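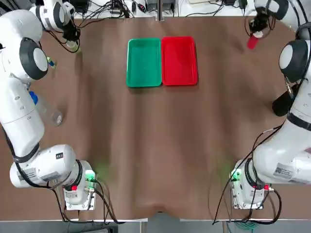 Nerys Kemeys told me before I went that a clock company which has been closed for decades can't be "back," whatever it says on the dial, and that I should ask who made the movement before I let anyone pour me a coffee.

I asked. Ross MacAulay poured the coffee anyway.

MacAulay bought the Wysocka name in March, along with two crates of drawings and a box of unfinished dials. He didn't buy the old factory at Onham, which is apartments now. The first new Wysocka is a mantel clock with an eight-day movement, and the brochure calls it "a return to the bench where it all began." I read him that line.

"That's marketing language," he said. "The bench is a figure of speech."

So where does the movement come from? He took a while to answer. "The design is ours. The plates and wheels are cut for us by Colum. We assemble and regulate here." How much of the design is his own is harder to pin down. He says the gear train follows the last Wysocka drawings. He also says the escapement was changed, the mainspring barrel was changed, and the strike was dropped altogether because it cost too much.

"At some point it's a new clock," I said.

"It's a new clock with a history," he said.

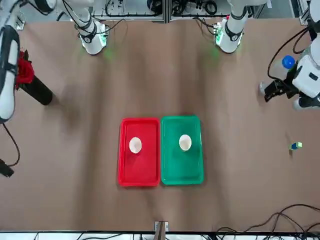 *A red tray and a green one, a bowl in each.*

The first run is 418 clocks. MacAulay says the number was taken from the model number on an old case drawing, and he may be right, but I wasn't shown the drawing. He was more forthcoming about accuracy. The brochure promises a gain or loss of no more than 30 seconds a week. I asked how many had been tested for a full week, on a full wind, before that was printed.

"Nineteen," he said. "All of them passed."

In one position?

"It's a mantel clock. It has one position."

Fair enough, though mantels aren't all level, and none of the test clocks spent the week anywhere but the workshop. He agreed that a drafty hallway would be a better test. He didn't say he would run it.

Eilidh MacBrayne does the regulating, and she was easier to talk to. She trained on carriage clocks and has no particular feeling for the Wysocka name. "I like the train," she said. "The old drawings are good. I wouldn't have used this click spring, and I've told Ross so." I asked her what was wrong with it. "It's thin. It'll be all right for a few years. After that, people will be winding it and hearing a noise they don't like."

MacAulay, when I took this back to him, said the spring was under review.

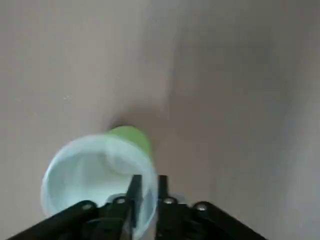 Issue 68

There is also the question of repairs. The warranty covers the movement for five years, provided it's serviced by an approved shop. There's one approved shop, Ronent, and MacAulay owns part of it. He brought this up himself, to his credit, and he says parts will be sold to any repairer who asks. I couldn't find a price list. "It's being written," he said.

I asked whether he'd have bothered with the name if he were starting over. He looked at the clock on the shelf behind me – a prototype, four minutes slow by my watch – and said that nobody orders a clock from Ross MacAulay.

"They'll order a Wysocka. Then it's my job to see they're not disappointed."

Delivery was promised for the fall. He now says winter, and deposits can be refunded until the clock ships. Get that part in writing.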